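Usha Nambiar schedules her table-clearing trials for the late morning, after the arm has run its calibration and before anyone needs the bench. She leads manipulation testing at Trinitz, a small firm that evaluates robot arms for companies hoping to put them in kitchens and stockrooms. Her current project, Kana, asks whether one arm can put away what people leave lying on a table.

"A person does this while talking on the phone," she said. "For us it's 400 trials, and then an argument over what counts as a success."

Kana began in May with a single object class. The bowl was added later, and it has taken up most of her time since.

"The rim is narrow and it curves away from you," Nambiar said. "If the fingers come down 2 millimeters too far out, they push the bowl. Too far in and they land on the inside wall. A shiny surface also gives you poor depth readings, so the arm is least sure of its position exactly where it needs to be sure."

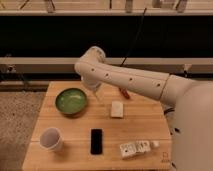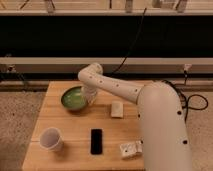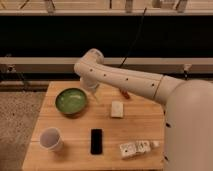

The arm, a green bowl and a white cup on the test table.

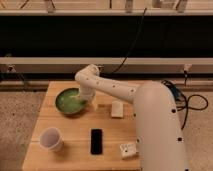
Her team allows 25 seconds per object. Nambiar considers that generous for a household and far too slow for a shop floor, where a client such as Mathew, a restaurant supplier, would want several items moved in the same time. Speed can be raised in software, she said, but the failure rate climbs with it.

Paper cups are a separate problem. They deform under a grip that would be correct for a bowl, and the controller has to recognize the difference before contact. Trinitz licenses a force-control package from Sitilent for this. Nambiar described it as adequate on rigid objects and "still being tuned" on soft ones.

Asked whether a machine could clear a family's table today, she separated the question into parts. Picking up a known object from an open surface is close to routine. Stacked dishes, leftover food and items touching one another are not.

"I would let it put away a bowl," she said. "I wouldn't leave the house while it did."

The next round of trials will use the same table with the objects moved closer together. Nambiar expects the scores to drop and has asked for 2 extra weeks to work through the logs.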